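Kalleck Fixed-Height Desk – Set-up and Care Guide

Section 3: Fitting and looking after the glass top

Read this section right through before you open the carton marked TOP. The frame must be fully assembled (Section 2), standing on its four feet and in its final position. The desk should not be dragged once the glass is on.

The glass top weighs 36 kg. Two adults are needed to lift it.

CAUTION: Wear the gloves supplied in the hardware bag, or any close-fitting work gloves with a rubber palm. Wear closed shoes. Keep children and pets out of the room until step 12 is finished.

What you will need

Hex key, 3 mm (supplied)
Clear pads, large and small (supplied)
Spirit level
Two old blankets or a flattened carton
Tape measure
Clean lint-free cloth and a little methylated spirits

Clearance

The desk is 2000 mm wide across the glass. Leave a gap between the glass and the wall at the back and at both ends so that the edge can't knock against plaster or a skirting board when someone leans on the desk. A finger's width will do. If the desk is going under a window, check that the window winder and any blind cord clear the top.

Checking the frame

1. Put the spirit level along the rear rail, then along the front rail, then from front to back at each end.

2. If the bubble is off centre, turn the adjustable foot at the low corner anticlockwise to raise it. Make small turns and check again after each one. On carpet, press down on the corner first so the foot settles into the pile.

3. Put the level diagonally from front left to rear right, and then from front right to rear left. Both readings should match. A frame can be level along each side and still be twisted.

4. Tighten the bolts under the rails with the hex key. In Section 2 these were left finger-tight. Work from corner to corner in the order shown on the frame label, and stop when the bolt is firm. Do not use a power driver.

Note: If one bolt will not pull up, loosen all of the others a full turn and begin step 4 again. Forcing it can strip the insert in the rail, and replacement rails are not covered under the warranty when the thread has been damaged this way.

Fitting the pads

5. Wipe the top of each rail with the cloth and a few drops of methylated spirits. Let it dry.

6. Peel the backing from the large pads and press one into the recess at each corner of the frame. Hold each pad down with your thumb while you count to ten.

7. Fit the small pads along the centre rail, in the spaces marked with a dot. There are two spare small pads in the bag. Keep them with this guide.

Note: The pads grip best after an hour. In a cold garage or an unheated room in winter, leave them until the next day.

Lifting the top

8. Stand the carton on its long edge, on the blankets. Cut the straps and fold down the side flap. Leave the foam corners on the glass.

9. With one person at each end, grip the glass well in from the corners, one hand underneath and one on the upper edge. Lift together and keep it upright while you walk. Glass carried flat flexes under its own weight.

10. Stop beside the desk. Rest the long edge on the front rail pads, check that both people have a good hold, then lower the back edge slowly. The person at the cable cut-out end gives the call. Take your fingers out from underneath before the glass meets the rear pads.

11. Look along the front edge and check that the overhang is the same at both ends. To shift the glass, lift one end slightly and move it. Never slide it, as this rolls the pads out of their recesses.

12. Remove the foam corners. Press down gently on each corner in turn. There should be no rocking. If there is, lift the glass off and repeat steps 1 to 3.

CAUTION: Do not use the top if there is a chip or crack anywhere along the edge, however small. Toughened glass can fail without warning some time after the edge has been damaged. Cover it with a blanket, keep clear of it and contact the dealer.

First use

A faint factory film may be left on the upper side. It shows as a smear that comes back after wiping. Wash it off with warm water and a drop of dishwashing liquid, then dry with a clean cloth. Two washes are usually enough.

Do not clamp a monitor arm, lamp or vice directly to the glass. The optional clamp plate (Faneck plate, sold separately) fixes to the rear rail and takes the load off the top. Follow the sheet packed with the plate – its bolts are longer than the frame bolts and the two sets must not be swapped.

Place printers and other heavy items over a rail. Spread the load with a board if the item has small hard feet.

Everyday care

Dust with a dry microfibre cloth. For fingerprints, spray a little glass cleaner onto the cloth and wipe in one direction, then buff. Spraying straight onto the glass lets liquid run over the edge and down to the pads, and they will lift in time.

For dried glue, tape residue or paint, soften the mark with a damp cloth laid over it for a few minutes. If that does not shift it, use methylated spirits. Plastic scrapers are fine. Metal blades, scouring powder and steel wool are not.

Pick up objects when moving them across the desk. Unglazed pottery, such as the ring on the base of a mug, will scratch glass quite easily. So will grit caught under a keyboard.

Use a mat under anything hot. Avoid putting an ice pack or frozen item on glass that has been in direct summer sun.

Regular checks

After the first 14 days, check the frame bolts with the hex key and take up any slack. After that, check them whenever the desk is moved, and look over the pads at the same time. A pad that has gone yellow or sticky should be replaced.

Moving the desk

Clear everything off, lift the glass off first (reverse of steps 8 to 12) and move the frame separately. Store the glass on its long edge against a wall, on blankets, leaning slightly back. Do not stack anything against it.

Spare parts

Pads, feet and hex keys can be ordered from the dealer. Quote the number on the frame label. The label is on the inside of the left rail and is easiest to read with a torch.
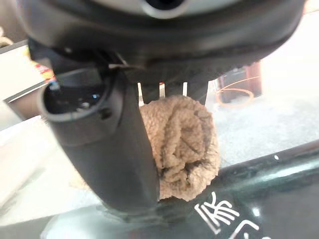
Figure 3. Glass surface.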